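Gusdale Tabletop Arm, Teaching and Evaluation Model

Equipment Pool > Manipulators > Light duty

Availability: loan to departments and partner workshops
Loan period: 8 weeks, renewable once
Replacement value: 3,718
Contact: Magdalini Manolakis, equipment desk

The Gusdale is a small 3D-printed arm with a two-finger gripper and servo-driven joints. It stands on an ordinary table and is lent for one main purpose: to let a department find out whether a sorting or tidying chore can be handed to a machine yet. The usual starting task is putting building blocks into a small basket.

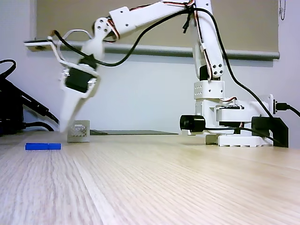
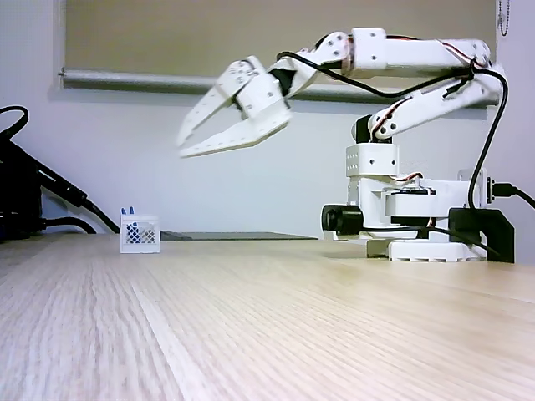
Household and Shop-Floor Automation Unit, Wurincombe Institute

What the arm can be asked to do

Borrowers should expect modest results. Picking up a rigid block from a clear tabletop and dropping it into an open container is within reach after a day or two of setup. In our own trials the arm completed 3,000 such transfers before a gripper servo was replaced. Cloth, wet dishes and anything heavier than a full matchbox remain outside its range, and a person will still clear a table faster.

Shop-floor users have asked whether the unit can feed parts to a press or a conveyor. It cannot. The Brakton bench arm, listed separately, is the correct choice for fixture work — please speak with Ramiro Moya before requesting it.

Supplied with the loan
Arm and base with mounting bracket
Power supply and cables
Mesh basket and a bag of blocks
Printed setup guide

Conditions of use

The base must be secured before power is applied. Keep hands, sleeves and loose cables out of the reach of the arm while it is moving. Borrowers are asked to log at least 100 attempts at their chosen chore, failures included, and to return the log with the equipment. Logs are read by Anneliese Steinbach and feed into the unit's yearly note on which chores are ready for automation.

Replacement fingers are printed on site and can be collected on Wednesday afternoons. Requests for the October loan round should state the chore, the table size and the name of the person responsible for the arm.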